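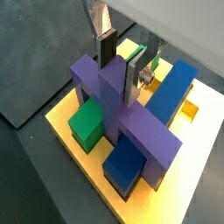
Purple cross near the middle, coloured blocks all round it.

About Gondach

G'day, I'm Paora Fairweather, and Gondach is my business. We help small listed companies put their annual reports together, from the first draft of the chair's letter right through to the PDF that gets lodged and the printed copies for the shareholders who still want one (more of them than you'd think!).

I started out in the finance team at Warkberg, a drilling supplies company that had a share price and not much else in the way of glamour. Every August I got handed the annual report on top of my normal job. I'd have the accounts in one folder, the directors' bios in another, somebody's photo of a rig, and a remuneration report that had been through so many hands the page numbers went backwards. I loved it, which worried my manager a bit. When Warkberg was bought out and delisted there was no more report to do, so I went looking for other people's.

Our first client was Prunder, and they're still with us. They make irrigation fittings, and their chair writes her own letter every year, longhand, and posts it to me. I type it up and take out maybe one comma.

There are three of us now. I do the writing and the nagging. The other two look after design and checking, and the checking is the bit I'd brag about. Every figure in the front half gets traced back to the audited accounts in the back half, by someone who didn't write the page. If the highlights say revenue went up and the segment note says something a bit different, we find out why before your auditor rings.
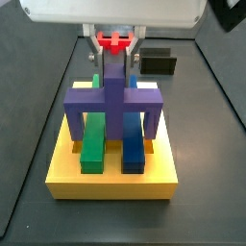
Notes to the accounts are where most reports come unstuck, and I spend more time there than anywhere else. One late change to a lease and you've got new numbers in the balance sheet, the cash flow, the directors' report and probably a chart. I think of each note as something like the bright red puzzle piece in the photo, with its bar and its little nubs and that tab poking down in the middle – an awkward shape that has to sit properly with the ones beside it. So we keep a running list of every spot a number turns up, and when it moves, we move the lot.

Most of our clients have a 30 June year end, so winter is flat out and we're a bit hard to get hold of for a yarn. If you balance in December, even better, come and see us in January when the coffee machine is lonely. 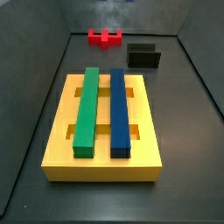 We charge a fixed fee, agreed before we start, and it covers 2 full rounds of changes plus the final proof. Small corrections after that are free. Big ones we'll talk about first – I hated surprise invoices when I was on your side of the desk.

Things we don't do: audit, tax, legal advice or anything to do with pushing your share price about. For printing we use Ametepe, who've looked after us since the early days and can turn a short run around quickly when the board signs off late.

If you'd like to see some past reports, or just want a second pair of eyes on last year's, send me an email. Tell me your year end and who your auditor is, and attach the old report if you've got it handy. I read them at night with a cup of tea.

Paora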